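18 de diciembre de 2020

Ensayo de adhesivos para encuadernación, segunda tanda. Retomo las notas donde las dejé, con menos fe que al principio.

El folleto de Stornen promete que su cola blanca resiste 2.197 aperturas del libro sin que se suelte una hoja. No dice con qué papel, ni a qué ángulo, ni quién abría el libro. Una cifra tan exacta me da mala espina. Aquí hemos preparado 20 cuadernillos con la cola de Stornen y otros 20 con la de Okon, todos de 64 páginas, mismo papel ahuesado, misma gasa en el lomo.

Secado: una noche bajo peso. La de Okon sale más flexible al tacto, pero eso lo digo yo, que ya sabía cuál era cuál. Habría que repetirlo a ciegas. En tres lomos de Stornen hay grietas finas cerca de la cabezada. Puede ser la cola o puede ser que apreté demasiado la prensa - no me atrevo a culpar a nadie todavía.

Lo de diluir al diez por ciento con agua, como recomienda Purby en su manual, no lo veo claro. Penetra mejor, sí, pero ondula la primera hoja y luego hay que recortar más.
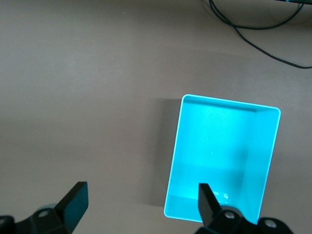
Taller de Encuadernación y Conservación - Grupo Swati

Para las mezclas sirve cualquier recipiente de plástico abierto y de poca altura, tipo bandeja; el azul turquesa tiene a su favor que la cola blanca se ve bien contra el fondo. Los pinceles, aparte.

Pendiente: tracción hoja a hoja, con el dinamómetro recién calibrado (el de la última vez marcaba lo que quería). Pedir a Stornen las condiciones de su ensayo. Dudo que contesten antes de que acabe diciembre. Guardar los tres lomos agrietados sin tocar.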